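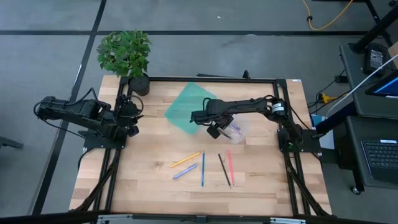 I'm taking my dad and my two kids (8 and 11) to the robot open day at the Tekier lab in Muvenville and I want to know what we're getting into. The flyer says "live tabletop demonstration" and that's pretty much it. I found one picture from the lab online and it's a butcher-block table with a robot arm on each side, some colored pencils spread out across the wood and a potted plant in the corner, so I guess that's the demo? My youngest has seen a lot of movies and is expecting something with legs that walks up and shakes his hand. I'm trying to manage expectations here.

So, for anybody who has been: how long is the demo, can kids get close enough to see anything, and is it worth the drive? We're 51 miles out, and Dad doesn't do well with standing around. Also the sign-up page says the April date is "limited" but won't tell me how limited. Thanks in advance!

Posted by DornuvbergMom

Sepehr Zarei

I went to the last one with my nephew, so I can help with some of this. First thing, yes, it's the pencils. They put pencils on a table and the arms put them away in a plastic bin. I know how that sounds when you've driven an hour for it, but give it ten minutes. My nephew was bored for maybe the first three and then he got completely hooked, because you start rooting for the thing. It goes down for a pencil, closes, comes up with nothing, and the whole group groans — and then it lines itself up again and tries a little more to the left. By the end he was calling out which color it should go for next.

The part I'd tell your kids to watch for is the view from the arm itself. When I went there was a screen showing what the little camera down by the gripper was picking up, and it's a totally different thing from watching across the table. From where you stand a pencil is an easy target. From down there it's a skinny stick on a huge stretch of wood.
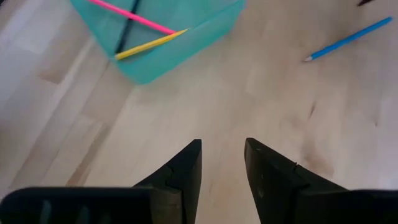

I asked the woman running it why they don't use something easier to grab, like blocks, and she said pencils are good practice exactly because they're annoying. They roll, they lie across each other, and they're thin enough that being off by a tiny bit means you miss. She let the kids move the pencils into new spots between rounds, which my nephew thought was the best part of the entire day. He kept trying to make it harder by crossing them over each other.

As for the practical stuff:

The demo runs a little under half an hour, and then people hang around and ask things.

They took 114 people the day I went, split up into groups, so nobody was more than a couple of rows back. Get your kids to the front early anyway.

There were folding chairs but you had to ask for one. Ask at the door for your dad, they were nice about it.

The floor is concrete and there are cords on it, so tell the kids to pick up their feet.

It's a real working lab with people at their desks while you're in there. I half expected a stage or something and it's more like walking through somebody's office that happens to have ducts all over the ceiling. I liked that a lot, personally.
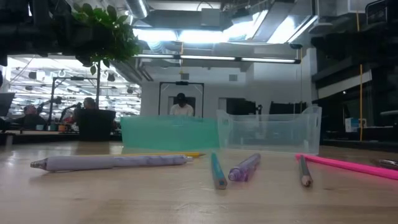
Parking and food

Don't park in the front lot, it fills up before the doors open. Go in the Sharifi Street side and there's a second lot behind the building. There's no cafe inside. We had sandwiches in the car.

Would I drive 51 miles for it? With an 11 year old who likes taking things apart, yes. With the 8 year old I'd say maybe, and plan on something else in town for the afternoon.

tonerlow

its ok. kind of slow. mine wanted to drive the arm and they don't let you do that. bathroom is down the hall on the left, past the double doors

Glenda_in_477

I'd agree with most of what Sepehr wrote, but I went with an older crowd (our library group) and I'd add that it's hard to hear. The fans overhead are loud and the young man giving our talk was soft-spoken, so if your father wears hearing aids get him up by the speaker and don't let him be polite about it.

On your April question, I called them. The groups are set by how many staff they have that day, so they don't know the number until close to the time. They do keep a waiting list and we got in off it with 2 days' notice. Put your name down even if it says full.

One more thing for the little one — maybe show him that picture before you go! My grandson was told "robots" and nothing else and he sulked by the coat rack until somebody handed him a pencil to put on the table.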